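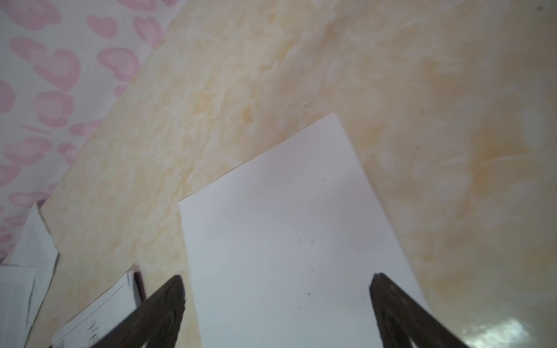

Section 4. Leveling the Dornano Extending Table

Before you start

The Dornano leaves our shop level. Your floor does not leave anybody's shop level, and the older the house, the more creative it gets. Set aside an evening for this section, or a whole Wednesday if you plan to do it with a spouse.

You will need the hex key from the hardware bag, a spirit level, a folded blanket, and a second person with a working back. The table weighs 91 pounds without the extension leaf. Put the leaf in another room until you reach Section 5. It will be in your way otherwise.

Adjusting the feet

1. Move the table to the spot where it is going to live. Leveling it in the hallway and carrying it in afterward is a popular shortcut and a complete waste of time.

2. Clear the top. This includes the fruit bowl.

3. Lay the spirit level along the length of the table, then across the width. Write down which corner is low. You will be certain you can remember, and then the phone will ring.

4. Have your helper lift the low corner just enough to take the weight off the foot. Turn the foot counterclockwise to lengthen it. One half turn is plenty for a first try.

5. Lower the corner gently and check again in both directions.

6. Repeat until the bubble sits between the lines. Close enough to the middle is fine. You are going to eat soup on this, and soup is forgiving.

7. Tighten the locking nut on each foot with the hex key. Stop when it is snug.

CAUTION: Do not lift the table by the extension rails. They are made to slide. They will do so while you are holding them, and your toes will be the first to know.

CAUTION: Keep fingers out of the gap between the leg and the apron whenever somebody is lifting.

Note: If a foot has been extended past the red line and the corner is still low, stop turning. Order the Gamel riser set, which comes in packs of 2, or have a word with your floor.

If the table still rocks

Lean on opposite corners in turn. A rock with a click is a loose leg bolt: go back to Section 2, step 4, and do the one you skipped. A rock without a click is usually a rug edge under one foot. Kamran Golestani in our service department has driven across town for the rug edge more often than he cares to discuss, and he would like you to look first.

Check the level again in April or whenever the heating goes off for the year. Wood floors shift with the seasons, and the table goes along with them.

Continue to Section 5, Fitting the Extension Leaf.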